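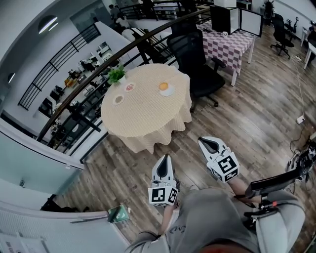
*2 min read*

Carpet cleaning is sold by the room, and I think it should be sold by the square foot. The room price survives out of habit. It suits the company that prints the coupon and serves the customer badly, particularly the one with small rooms.

Take a typical offer of the kind Plidside mails out every November. A bedroom counts as one room up to 200 square feet. Anything larger counts as two. A hallway may be a room, or half a room, or free, depending on who answers the phone. A closet of 50 square feet can be billed at the same rate as the bedroom it opens into. The amount of water, detergent and labor in each case is different, and the invoice does not show it.

Measured pricing removes most of this. My own house has 790 square feet of carpet. Umetti quoted it by area, with stairs listed as a separate line, and the quote could be checked with a tape measure. Two other companies quoted by the room and disagreed on how many rooms I have.

The usual objection is that furniture, soil level and fiber type affect the work more than area does. They do affect it. Wool needs a cooler rinse and a slower pass than nylon, and pet urine in the pad is a separate job. These are reasons to list surcharges in writing – they say nothing in favor of the room as a unit.

A second objection is that customers will measure wrong. Some will. The technician can measure again on arrival, before the hoses come in, and both figures can go on the work order.

I would also like to see the number of rinse passes stated. One wet pass and one dry pass leaves residue in a dense pile, and residue attracts soil. A price per square foot with no pass count is still an incomplete price.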